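Chapter 4
Showing Instead of Telling

By now you have written enough motion code to know how little of it survives a meeting with a real object. Chapter 3 ended with a robot placing a block in a tray, and it took us 427 lines. The block was a cube. The tray did not move. Most of the world is less considerate.

This chapter takes up the other approach, in which a person does the job through the robot and the robot keeps a record. The person may push the arm along by hand (kinesthetic teaching) or steer it from a few feet away with a controller (teleoperation). Either way, one complete run is called a demonstration, and you will come to have strong feelings about them. 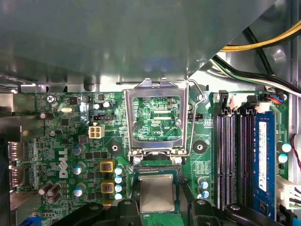

Our running task is computer service, chosen because everyone believes it is easy. A processor is small, square and fussy about which way it faces. Your fingers handle all of this without consulting you. Driving a gripper, you get no such help, and a motion you have made all your life becomes a series of small negotiations with a joystick.

4.1 What the Wrist Sees

A wrist camera travels with the hand, so its view changes with every move the operator makes. Beginners find this upsetting for the first 20 demonstrations or so. The learner never complains, but it has to cope with the same thing: a slight tilt of the wrist can swap a view of the work for a view of sheet metal.

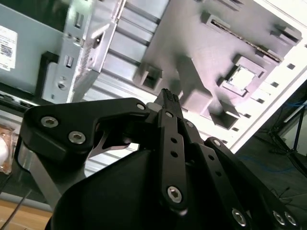

Figure 4.2. Wrist view with the gripper tilted toward an equipment chassis.

Keep these moments in your recordings for now. Section 4.5 deals with trimming, and students who trim early tend to remove the part where the operator was deciding what to do.

4.2 By Hand or by Remote?

Guiding by hand feels natural, and you can sense contact through the arm. It also puts your own elbow in the workspace, where any outside camera will faithfully record it. Teleoperation keeps you out of the way and takes away most of what you could feel.
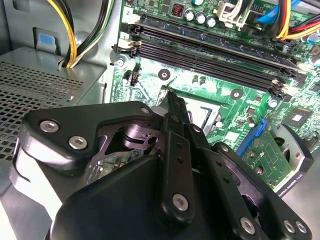

Inside a computer case the choice is mostly made for you. There is seldom room for an arm, a gripper and a helpful human hand, so the exercises in this chapter assume remote control. Set your speed limit to 60 millimeters per second before you begin. You will want to raise it by the second exercise. Wait until the fourth.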